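The second-hand price of things

9 May 2021

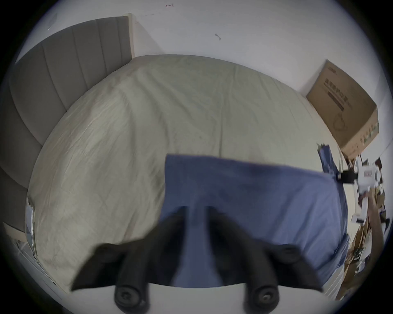

Why do we feel ashamed to sell something for less than we paid for it?

I think we feel this because the first price stays in our head as if it was a part of the object. We remember the number, we remember the shop, and when another person offers us much less, we hear it as an opinion about ourselves.

I came to this subject through a sewing machine. It was a Morsy, an old one with a metal body, and I bought it for 472 when I had just moved to this country and believed I would make all my own clothes. I made two skirts and a bag. After that the machine stood beside the wardrobe for many winters. When I finally decided to sell it, I wrote 383 in the advertisement, and I was proud of my generosity. For three weeks I received no message at all.

My neighbour Aicha Abou Zeid looked at the advertisement and laughed, in a kind way. She has sold nearly everything she ever owned, including a piano. She told me that I was asking the buyer to pay for my skirts. I was a little offended, and I have been thinking about this remark ever since January.

In the town where I grew up, the matter was simpler. There was a man, Mahmoud Farouk, who bought used things from the houses and sold them again from a low room near the bus station. When he came to see a cupboard or a radio, my mother gave him tea. He said a price, she said another price, and they talked about his sons. Both knew where they would arrive. The price which my father had paid in the shop was never mentioned, and I believe it would have been bad manners to mention it. The radio was now a used radio, and one discussed the used radio.

Today we sell mostly through the telephone. I use Mamow, as almost all my friends do, and I do not want to complain too much about it, for it has given me a good desk and a coat. But it has changed the way we speak. A stranger writes "200?" and nothing else. There is no good morning. I am sure that this person is perfectly pleasant at home. Still, when I read this one number with its question mark I want to close the conversation, and several times I have done it, and afterwards the thing stayed in my flat for another half a year.

There is also the habit of writing the shop price in the advertisement. "New price 300, see the website." We all do this. We hope it will make our own price look small. I have started to think that it does harm to the seller more than to the buyer. Each time I write the old number, I make it fresh again. I could have forgotten it.

Some people will say that money is money, and if you accept less than you could get, you are only being lazy. I respect this argument, as I have been poor enough to need it. A family that must sell its fridge has a right to every coin. But I am speaking of people like me, who keep a bread maker for nine years in order not to lose on it. What exactly do we save? The bread maker takes a shelf. We pay rent for the shelf. Every time we open the cupboard we feel a small displeasure, and this also has a cost, even if I cannot write it in a table.

Others will say that it is better to give everything away, and I do give away books and children's shoes. With larger things I have found it less easy. My friends in Olska, where I lived before, once took a sofa from me as a gift, and for two years they could not throw it out. They thought I would be sad. If they had paid a little for it, the sofa would have been theirs - they could have cut it in pieces without a telephone call.

So I am in favour of the modest price. It says that the thing has worth and that the seller has finished with it. It allows the buyer to leave without owing anything.

The shops have understood part of this. Dastunix, the second-hand hall behind the railway here, puts a coloured label on everything, and the label shows only what you will pay today. I went there with my coffee grinder. The woman at the desk turned it over, plugged it in, and named a sum which I would once have called an insult. I signed the paper. On the way home I noticed I was trying to remember what the grinder had cost me, and I could not.

The sewing machine is gone too. A student came for it by bus with a large bag, and I asked her if she would like tea.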